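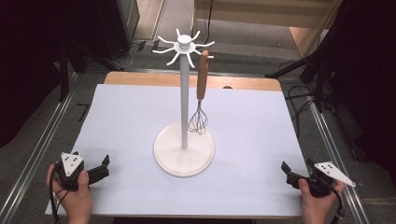
Handout 6: The tracking dropout fault
Manipulation Lab, Nirnis course, notes revised 25/02/2018

Read this before your second session on the hand-held grippers. It covers one fault that spoiled a block of recordings in December and what you have to check so it doesn't spoil yours.

Background. The task was to take a whisk off a hook stand and hang it back. Two grippers, one per hand, each with a marker plate on top. The Werkedlow software reads the plates and writes a pose for each gripper. Out of 113 recordings, 19 had a jump in the right-hand pose. The jump lasted up to 500 ms and the software filled the hole with a straight line, so the file looked complete. No warning came up on the screen.

Replayed on the arm, one of those straight lines went through the pole of the stand. The stand tipped and the arm stopped on its force limit. The run had been started at full speed, against the lab rules. 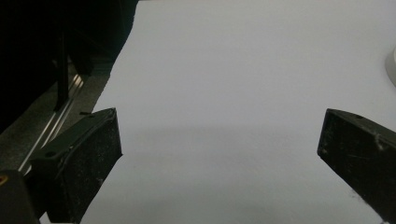

Intarasuk asked whether the wrist video could have caught it. Partly. The finger video kept recording through every dropout, and comparing it with the pose file shows the mismatch. But that check was done by hand, afterward, on files already marked good.

Cause. When the wrist rolled outward to reach a hook, the plate turned too far from the tracking cameras. A loose cable connector on the right gripper made it worse. Both had to be fixed before the numbers came down.
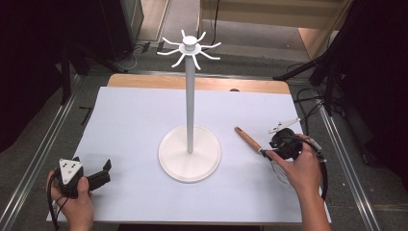 CHECKS BEFORE RECORDING

Seat both cable connectors and tug once.
Roll each wrist through its full range and watch the pose readout.
Turn gap filling off in the Zimcombe export menu.
Reject any file with a gap over 100 ms.
First replay at reduced speed, one hand on the stop button.

The same checks apply to the single-tool grasps in part two. A handle held upright hides less of the plate, but the connector fault doesn't depend on the pose.

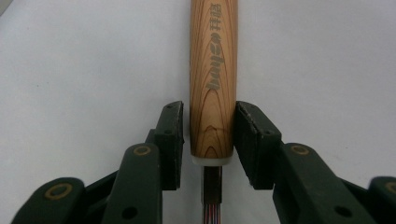
Fig. 4. Carving tool between the gripper fingers, part two.

For next session, bring one pose file of your own with the gaps marked. Section 3 of the lab manual has the file format.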